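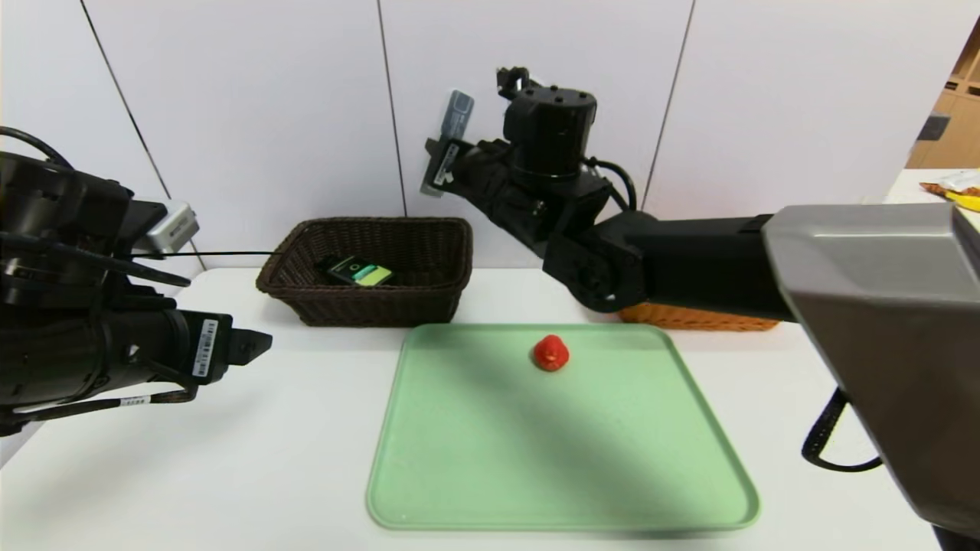

Prulton After-School Snack Program
Progress report to the Liepiņa Fund, second reporting period
Submitted Wednesday, April 8, 2026

The program now serves 287 children at five sites in the Prulton school district. The target in the grant agreement was 300 by the end of the school year. Enrollment at the two elementary sites filled early and has stayed full. The shortfall is at the middle school, where students sign themselves in and many leave for sports before the snack is served at 3:15.

Snack service

Each child gets a piece of fruit or a vegetable, a protein or dairy item, and water. The menu runs on a four-week cycle. We changed it once during this period, after the winter break, when the price of grapes went up and staff at three sites told us the hummus cups were mostly coming back unopened. Hummus was replaced with string cheese and, at sites with a refrigerator large enough, hard-boiled eggs. The eggs do better than expected with the older students and poorly with the kindergarten group.

Nut-free rules apply at every site. One delivery in February included granola bars made on shared equipment with peanuts. The site lead caught this when checking labels against the allergy sheet, and the bars were sent back the same afternoon. We have since asked the supplier to confirm substitutions in writing before the truck leaves.

Deliveries and storage

Wido has delivered on Mondays and Thursdays since the start of the school year. Deliveries were late on four occasions, all in bad weather. On one of those days the east side site used its shelf-stable backup box, and the other sites had enough left from the previous delivery.

The refrigerator at the middle school failed in January and could not be repaired. We moved money from the printing line to buy a used commercial unit, as discussed by phone with Maxine Pomare at the Fund. The unit is working. The printing line is now spent, so family handouts for the rest of the year will go home by email except where a household has asked for paper.

Attendance records

Sites began using Minutora for sign-in this period in place of paper sheets. The change has been mixed. Monthly totals that used to take a full day to put together are now ready in an hour, and the numbers match the delivery records more closely. On the other hand, the wireless signal in the elementary cafeterias is weak, and staff there still write names on a clipboard and enter them later. The district has told us the signal will be looked at over the summer. We plan to keep the clipboards until then.

Attendance figures for the first two weeks after the changeover are incomplete at one site and have been left out of the averages in the attached table.

Staffing

Noeline Wihongi continues as program coordinator. One part-time site lead left in February for a full-time job and was replaced by a substitute aide who already knew the children. All site leads have current food handler cards. We still have no backup for the coordinator – when she was out sick for a week in March, site leads placed their own orders and one order was entered twice. The extra fruit was shared among the other sites. A written ordering guide is in draft.

Family survey

The survey went home in English and Spanish. Parents were generally positive about the food and less so about communication. The most common request was for the menu to be posted before the week begins. We now send it out on Fridays. Several parents asked for snacks to be offered on early-release days as well, which the current budget does not cover.

Budget

Food costs are slightly over plan and transportation is under. Taken together, spending is on track, and we are not asking for a change to the total award. We do ask for approval to move the unspent transportation balance into food for the remainder of the year. The request form is attached, with the supplier's current price list.

Next period

We will move the middle school snack to 2:55, right after the last bell, on a trial basis starting in May, so that students can eat before practice. If numbers rise, we should meet the enrollment target there. The ordering guide will be finished and sent to all site leads, and the coordinator will meet with the district about early-release days before next year's calendar is set.

Attachments: attendance table, budget to date, line transfer request, survey form (English and Spanish)

Shared 5 times | 2 comments

© 2026 Prulton After-School Snack Program | Contact the program office | Back to top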